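Journal > Household Matters > Sleep and Rest

Print this page | E-mail this page

On Keeping Regular Hours for Sleep
October 12, 2021

For the greater part of my working life I regarded sleep as the portion of the day left over once everything else had been attended to. I held this view through two degrees and a long appointment in the records office at Karppinen, and I defended it to anyone who raised the matter. I have since changed my position, and a number of readers have asked me to set out the terms on which I did so.

The change began in September, when my colleague Seija Koskela circulated a short note to our department on the subject of late correspondence. She observed that messages sent after eleven at night were, in her experience, longer than they needed to be and often required a second message the next morning to correct the first. She named no one. I reviewed my own sent mail that evening and found that I was well represented.

I therefore adopted a fixed hour for going to bed and a fixed hour for getting up, and I have kept to both on working days and days off alike. The second part is the harder. It is easy to retire at half past ten after a full day at a desk. It is a good deal less easy to rise at half past six when there is no appointment to keep, and I will admit to two lapses, both after visits from my cousin Aarne Kuusisto, who does not begin his better stories until late.

The evening now runs to a set order. Supper is finished by seven. I wash up, prepare what is needed for the morning, and read for 60 minutes in the front room with a single lamp. The book must be one I have read before, or one so dry that there is no danger of wishing to know what follows. At present it is a parish history of Bakeden, which opens with a boundary dispute of 1393 and has not yet, at page 80, reached the settlement of it.

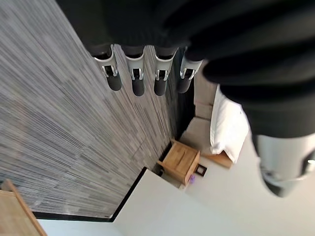
Is a short sleep in the afternoon compatible with regular hours at night? In my case it is, provided that it is taken before three o'clock and lasts no longer than twenty minutes.

I arrived at those limits by trial. An hour's rest at four left me awake past midnight on each occasion I attempted it, and the following day was poor. Kiros Weldu, with whom I shared an office for many years, takes a full hour after lunch and sleeps soundly at night, so I do not put my own figures forward as a general rule.

Coffee has been a separate question. I had been in the habit of taking a last cup after supper, and I gave it up with some reluctance. Hilkka Turunen recommended warm milk in its place. I did not care for it. Plain hot water with a slice of lemon has proved acceptable, and I have it before the reading begins.

With regard to the bedroom itself, I have made few alterations. The curtains were lined, the clock was turned to face the wall, and the telephone now spends the night in the kitchen. I was advised to replace the mattress as well and visited the showroom at Closonel for that purpose, but I came away unpersuaded by the prices and have kept the old one.

Several readers wrote after my previous entry to ask about waking in the small hours. My practice is to remain in bed for a quarter of an hour and then, if sleep has not returned, to get up and sit in the front room until it does. The parish history is of service on these occasions also.

I intend to continue the present arrangement through the winter, when the dark mornings will put it to a proper test. A further entry will be posted in the new year. Correspondence on the subject is welcome and will be answered before nine in the evening.

Ynyr Pumphrey

Print this page | E-mail this page

Contact | Copyright Ynyr Pumphrey | Back to top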